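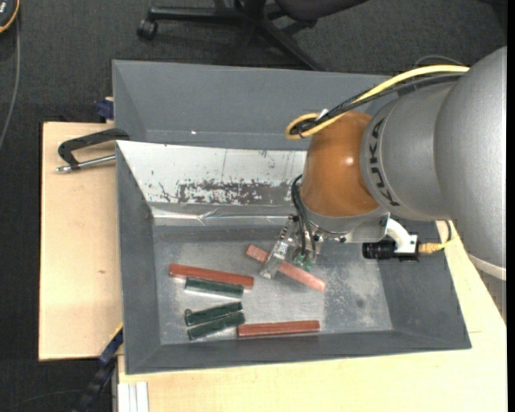 Unit 3: Collecting grasp examples for bin picking

These notes cover the practical half of the unit. Ermanno Ferri takes the theory sessions, and his slides on loss functions are handed out separately. Read this before your first slot at the cell.

3.1 What counts as one example

One example is a single grasp attempt from start to finish. It has four parts: the picture from the wrist camera before the arm comes down, the gripper pose you chose, the finger opening, and the result. The result is either "held", "dropped" or "missed". Do not invent other labels. Last year's groups wrote things like "nearly" and "held but crooked", and Kulap Thaweesak had to go back through 187 records by hand.

Failed attempts are kept. A set made up only of good grasps teaches the model very little about where not to put the finger.

3.2 The parts

We use plain bars in two colours, red and dark green. The colour has no bearing on the grasp, and the model should learn to ignore it. For this reason, mix the colours in every layout and do not put all the red ones on one side.

The bars look simple but the layouts are not all alike. A bar lying on its own in the middle of the floor is an easy case. Two bars side by side are harder, as the finger needs room between them. A bar close to the front wall is harder again, and the slant of the wall limits how far the gripper can tilt. Each group should have a fair share of all three.

3.3 Procedure

Check that the bin is clamped. If it has shifted on the work surface, stop and ask for the calibration to be repeated.

Lay out the bars by hand with the arm parked and the cell in hold. Step back before releasing the hold.

Take the wrist picture. Look at it on the screen before going on. The metal floor reflects the ceiling lights, and a bright patch across the end of a bar can hide the edge you need.

Choose the grasp pose in Skoma and save it. Run the descent at the low speed setting. Keep an eye on the cables at the wrist when the last joint turns a long way, and stop if they pull tight.

Enter the result straight away. Do not leave it until the end of the slot.

Change the layout after every 3 attempts. Repeating the same layout gives you records that are almost copies of each other.

3.4 How much to collect

Each group collects 56 attempts. Together with the records kept from February, that should bring the shared set to some 2000. Quality matters more to your mark than finishing early, and a group that hands in fewer attempts with clean labels will not be marked down if the reason is written in the log.

3.5 Splitting the data

Split by layout and never by single attempt. If two attempts on the same layout end up on different sides of the split, the test score will look better than it should. Lertchai Sangkhawat will show how to do this with the layout number in the file name.

3.6 Before the next session

Copy your records to the Drusska folder and check that the number of pictures matches the number of results. Write half a page on which layouts gave the most misses and what you would collect more of. Questions about the cell go to Yupin Srithong, questions about marking to Kamol Sangkhawat.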